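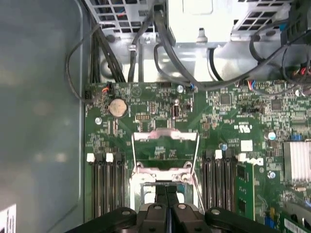 Buying the processor last is a mistake, according to Raghda Saliba, and she told me so before I'd even sat down. You get impatient, you order the wrong one, and then the whole tower sits there for a month.

I went over to Ornard to meet her, mostly with questions about old desktop boards, the big ones with an open socket in the middle and four memory slots on each side. I love those boards! (My own first one lived in a closet for years.)

So where does she start?

"The socket," she said. "Lever out, plate up, and then I look. I don't touch anything. I look for 2 minutes with a good lamp."

Two whole minutes? She laughed and said her old boss, Fadi Fakhoury, made her do it for longer than that. Bent contacts are what she's after, and crumbs – she once found a sesame seed in one.

Memory is the part people rush, she thinks. "They push one end, hear a click and walk away. Check the latch. Then check it again." She also likes to start with one module and add the others later, so if the machine won't boot there's less to pull back out.

I asked about the coin battery, and she got very cheerful. "Everybody forgets it! The clock is wrong every morning and they blame the software." She swaps it on any board that's been on a shelf a while.

A full rebuild takes her 60 minutes, or 30 if the case cables were tidy to begin with. Mine never are. She's doing another tower this evening and said I could come hold the lamp, so I'm going back at 6.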